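4. Rules for two-arm work in an enclosed cell

4.1 Scope

This section sets out the working rules we used at the Elbridge site for bimanual handling of small hardware. The task was the transfer of tape rolls between a shallow tray and the surrounding work surface. The rules started as a short internal note and were revised in October, after a review of 67 sessions showed that operators at Elbridge and at Salem were reading the same note in different ways. The wording below is the revised wording.

The rules are not a safety standard and don't replace one. Guarding, emergency stops and electrical inspection are covered by each site's own procedures. What we deal with here is good practice in the task itself: how the cell is laid out, how the arms share it, and what gets written down.

4.2 Layout

Rule 1. The tray may be turned to any angle, but both arms must be able to reach its far rim without full extension. Operators check this at low speed before the first episode.

Rule 2. Objects outside the tray are part of the task and are logged as such. A roll lying on the table is recorded with a start location of "surface", even if an operator put it there.

Rule 3. Rolls of mixed size and colour are allowed in a single session. Empty spools are also allowed, provided they are entered under their own label. At Salem they had been entered as full rolls, and 29 episodes had to be relabelled by hand.

Rule 4. Shelves and baskets that aren't part of the task stay empty during recording.

4.3 Sharing the tray

Most of our disagreements were about this part. The original note said only that the arms should "take turns", which one site took to mean one arm moving at a time and the other took to mean one arm over the tray at a time. The second reading is too strict for close work, where one gripper often has to steady a roll while the other approaches it. The revised rule has two clauses.

Rule 5a. Both grippers may be at the tray together if their approach directions differ.

Rule 5b. Only one gripper may close on a given roll, unless the episode is marked as a handover.

A gripper finger may enter the core of a roll, and this counts as contact. Stacked rolls are treated as separate objects — moving the lower one on purpose while the upper one rests on it is logged as a fault.

4.4 Views and records

Each session is recorded from the wrists and from one fixed position. Wrist views are kept even where the fingers hide part of the object, as they are often the only record of where the fingertips were. The fixed view is used to settle questions about which arm was where. Files are stored in Grumix under the session label, and any change to a label needs a second reader. We set the limit at 50 episodes per session, with a pause after every 7 resets so the operator can look over the tray and the cables.

Figure 3 shows the cell and the rolls in one of the Elbridge sessions.
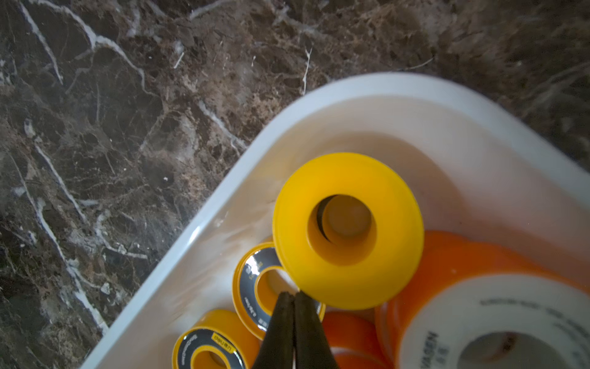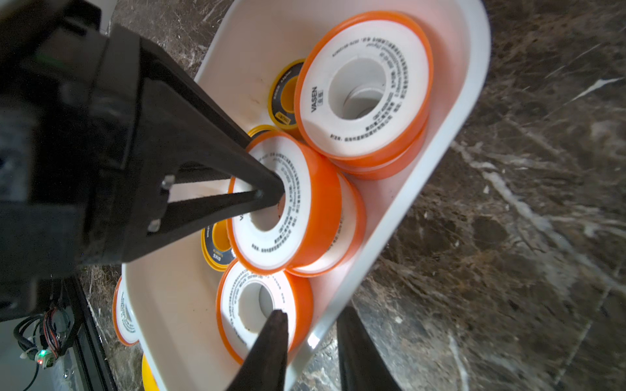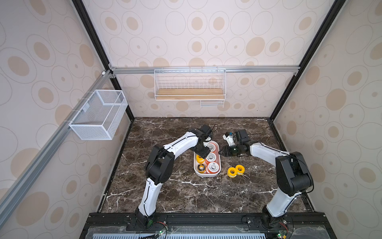
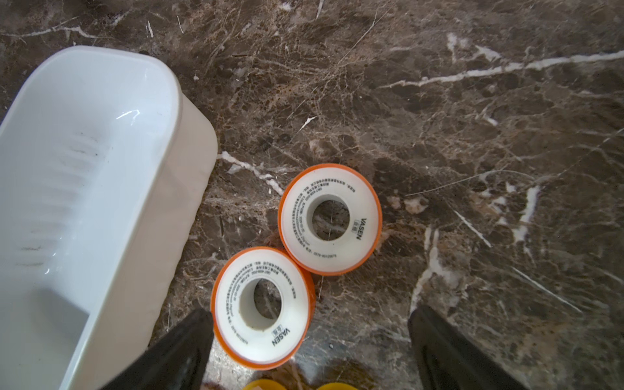 Figure 3. Tape roll handling at Elbridge. The third view is from the fixed camera; the others are wrist views.

What should an operator do if a label is found to be wrong after the session has been closed?
The original label is left in place and a corrected one is added beside it, with the reason and the second reader's initials. The episode stays out of any count until both entries are there.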